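Home Explore Notifications Messages Log in

We use cookies to keep things running and to remember your settings. Accept all / Manage

Ratih Liew
December 18, 2022

Okay, I promised a few of you a proper write-up of the gripper comparison, and since I have a pot of tea and nowhere to be this afternoon, you're getting it as a very long thread. Settle in! It covers two sets of fingers, two camera positions, and far too many clear plastic bins.
12 replies 53 likes

The background, for anyone new: we've been running the Kulley gripper for most of the year and we like it, mostly. It's simple, it closes when you ask it to close, and Farah Tjoa can take it apart and put it back together while talking about something else entirely. The trouble is thin rims.
2 replies 19 likes

By thin rims I mean storage bins, the edge of a cup, the lip of a basket — anything where you come down from above and have to get one finger on each side of a narrow wall. The Kulley fingers are wide at the tip, and if you're off by a little you land on top of the rim and just push down on the poor thing.
1 reply 22 likes

So we borrowed a pair of Skivovell fingers. They're longer, with a softer pad, and they bend a bit when they touch something. On paper they sounded perfect for us. I've learned to be careful with "on paper", but I was excited anyway, I won't pretend I wasn't.
4 replies 17 likes

For the test objects I wanted household stuff and no neat little blocks. I went for clear plastic bins in different sizes, a black basket with open squares down the sides, something white and cup-shaped to sit on top of it, and a couple of lamps because lamps are awkward and I'm a bit mean.

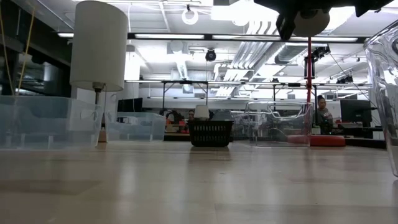 The plan was 36 grasps per set of fingers, spread over 6 objects, with the starting spot nudged a little each time. Farah drew up the sheet. I'd wanted to do a lot more, and she very kindly asked me who was going to be resetting the table after every single one (me, the answer was me).
5 replies 31 likes

First thing I want to say about clear plastic: it is so hard on depth cameras. You get the back wall of the bin, or the table, or a nice smooth hole where the bin should be. If you've only ever tested on painted blocks, please go and put one see-through tub on your table this week and tell me how you get on.
9 replies 53 likes

We ran Krishnan's planner for all of it, same settings both times, so the fingers were the only thing changing. Well, the fingers and the tool offset. I forgot to update the tool offset for the first few Skivovell tries and it came down a little too far each time, and I sat there blaming the fingers. Those tries got thrown out and redone, and I owe Skivovell an apology.
3 replies 40 likes

Results on the rims: the Skivovell pair missed 3 of its 36, and the Kulley pair missed 6. I was hoping for a bigger gap than that. It's a small test and I wouldn't buy anything on the strength of it, but the way they missed was interesting, so let me go on a bit.
2 replies 28 likes

When the Kulley misses, it misses at the start. It lands on the edge, you hear the motor complain, and you know right away. When the Skivovell misses, it's halfway through the lift. The pads hold on, you start to relax, and then the bin slowly rotates and slides out. I found this much more stressful!
6 replies 44 likes

The basket was the surprise. I thought all those square openings would be trouble for the soft pads, and they loved it. The pad pushes in a little and has something to hang on to. The stiff fingers did fine as well, only they cared a lot more about where along the side they grabbed.
14 likes

Now the cameras, which I know is what some of you came for. We had one fixed view looking across the table and one small camera up at the wrist. The fixed one gives you the whole layout, and then the arm moves in and covers half of the thing you were hoping to look at.
1 reply 20 likes

The wrist camera is the other way around. Close to the object it's lovely, you see the fingertips and the gap between them and that's most of what you need. Then the wrist tips back and you're getting ductwork. So much ductwork. I could draw our ceiling from memory at this point.

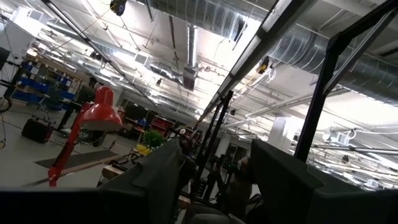 We ended up doing the rough approach from the fixed view and handing over to the wrist camera for the last stretch. The handover was jumpy at first. Farah tracked it down to the two cameras disagreeing on time, so the arm would correct for where the bin used to be. Once they shared a clock it settled right down.
4 replies 37 likes

Small thing I'd do differently: lock the exposure on the wrist camera. Every time it swung up toward the strip lights it dimmed itself, and when it came back down the tabletop was dark for a moment, right when we wanted a good look at the rim. An easy fix, and I only thought of it on the drive home.
2 replies 25 likes

Someone's going to ask about the controller, so: Hurnelow, the older one. The force reading is noisier than I'd like, and with soft fingers that matters more, because the pad soaks up the first bit of contact and the controller thinks nothing is happening yet. We dropped the contact threshold for the Skivovell runs and it got a lot gentler.
3 replies 16 likes

Would I switch? For rims and baskets, yes, I think I would, and happily. For anything heavy I'd stay with the Kulley until I've seen how those pads wear. Farah votes for keeping both and making the swap quicker — it's four tiny screws at the moment and I have dropped every one of them at least once.
7 replies 48 likes

We're planning another round in January with heavier objects and a proper look at the pads afterward. If you have a favorite horrible household object, send me suggestions. It has to fit on a table and I have to be able to lift it, because (see above) I'm the one doing the resetting.
11 replies 29 likes

Oh, and a few people have asked for the sheet Farah made. I'll check with her tomorrow and post it under this thread if she's happy with it. My handwriting is in the notes column, so good luck with that part.
1 reply 18 likes

Show more replies

Get the weekly digest in your inbox. Sign up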